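From: Maddy (Plimthorpe stores)
To: floor-talk
Date: 2025-11-14
Subject: Re: [floor-talk] hand grippers, are you lot using them yet?

Jouko Hirvonen wrote:
> Hello all. We have been told at Dultar that we are getting the
> hand-held grippers after you, and that we will spend part of each
> shift "teaching" with them. I have read the Llorente leaflet and I am
> none the wiser. Is it heavy? Does it count as picking time? And what
> are people at Plimthorpe saying about their jobs, if I can ask that
> on a list?
> Jouko

Hi Jouko, and yes of course you can ask that on a list, it's all we talk about at break!

Right, the grippers. We started in August. You hold one in your hand, squeeze, and the fingers on the end close, so you're doing the same put-away job you've always done only with somebody else's fingers. It records while you do it, and the recordings go off to be used for training the arm that's meant to be doing the small shelves one day. I was dreadful for the first week. I've been putting things on shelves for most of my adult life and suddenly I was a toddler with salad tongs. You also wear a bit of kit on your head, over a cap if you've any sense, and there's a small thing with a screen that straps on by your wrist.

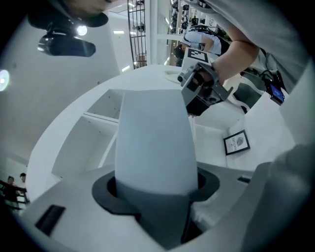 It isn't heavy to pick up but it is heavy by dinner time, if you see what I mean. Mine gets me in the thumb and then up the forearm. Ask for a proper rota before you start, don't wait till people are sore. We swap out every hour now and it took far too much moaning to get that. Oh, and wear short sleeves or push them up, a long cuff drives you mad with the strap.

As for picking time: no, it doesn't count, and you want that in writing. Our target is 200 goes a shift each when you're on the grippers, and a go is one item in or out, start to finish. For the first fortnight they left our ordinary pick rate running alongside, so on paper we'd all turned into slackers overnight. Got that sorted in the end but it caused some very bad feeling, and Fludari (that's the software that does our rates, I don't know if you've got the same) still shows a funny dip for those two weeks.

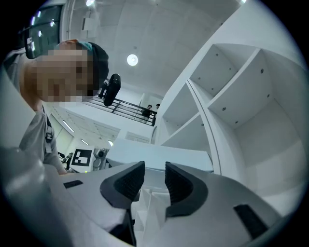 Working at the white shelving unit, gripper fingers nearly together.

What nobody on the management side seemed to have thought about is how much talking there'd be. With two of you reaching into the same unit you have to say what you're doing the whole time, "coming in from the left, wait, wait, right, go", or you clonk each other. I quite like it. I've had more conversation since August than I had in the two years before, when it was headphones in and off you go down your own aisle. A couple of people hate it for the very same reason, mind.

The other change is that being slow and tidy is suddenly worth something. They'd sooner have a clean go than a quick one, and if you fumble you flag it and do it again. The lads who were always top of the rate board found that hard to swallow. My own tally is 1560 so far, and I've no idea how many of those they kept.
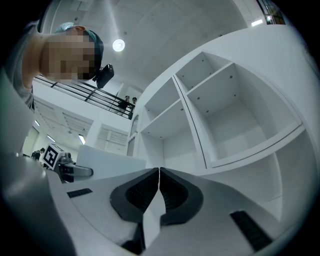
Jobs, then. I'll tell you what we were told, which is that there are no cuts planned and that the arm would take the small shelves with us looking after it. Do I believe it? On a good day, mostly. You can't help noticing that you're showing a machine how to do the bit you get paid for. We asked for two things at the last meeting: training on looking after the arm for anyone who's done the recording, and nobody's hours touched while that's going on. The first we've got, in an email. The second is "being looked at".

My advice is to ask for both before you pick up a gripper, as you've got more of a say then than we had. And ask what happens to the footage, who can watch it and how long it's kept. I wish I had.

If you want to come over and have a go before yours turn up, tell me and I'll ask. Bring your own cap. The spare ones are horrible.

Maddy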